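I've been putting off the kids' clothes for most of the spring, and in April I ran out of excuses. The drawers in the small bedroom wouldn't close anymore. My sister's boy is almost ready for the next size up, so whatever still looked decent could go to her, and the rest could go to the thrift store in Prokcombe before they stop taking summer things.

The first problem was where to put everything while I sorted. The bed fills up in ten minutes and then you have to clear it again to sleep. Paloma Montoya, who lives two doors down and has three boys, told me to stop using the bed and hang things first. She does all her sorting from a rack. Shirts she is keeping stay on a hanger. Shirts that are leaving get folded and put in a tray, and the tray goes out to the car when it's full.

I tried it her way. A small wooden rack is enough for this if you do a few shirts at a time. I like the kind with a shallow tray at the bottom, which is handy for socks. For hangers I use the thin wire ones in different colors. Plastic ones from Durkeck are fine for adult shirts, but they're too wide in the shoulders for anything under a size six and they stretch the neck out. 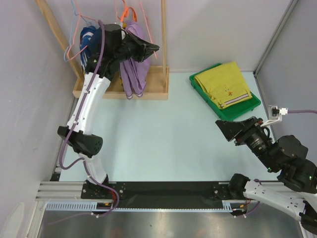
Colors help more than I expected. I gave each hanger color a meaning and wrote it on a card: orange for keep, blue for mending, pink for not sure. The not sure group was the biggest on the first day. By the second day I had moved most of it to the tray, including two sweatshirts I'd been saving for no good reason.

Folding is where I lose time. For a shirt with a ribbed hem I fold the sleeves in, bring the bottom up once, and leave it at that. My mother folds everything in thirds and it does look better, but the clothes are going in a bag. If there's a badge or some stitching on the front, I fold so it shows, and then whoever opens the bag can tell what it is without pulling it apart.

Stains got checked at the window before anything was folded. I soaked the worst ones overnight in a bucket with a scoop of Drindo and washed them at 60 the next morning. Two came out clean. One with grape juice on the collar did not, and it's a dust rag now.

The whole job took nearly 200 minutes spread over three evenings. I ended up with four bags for Prokcombe and one for my sister. The drawers close. I still have the coats to do, and those are in the hall closet behind the vacuum, so they'll wait until it's warm enough to be sure we're done with them.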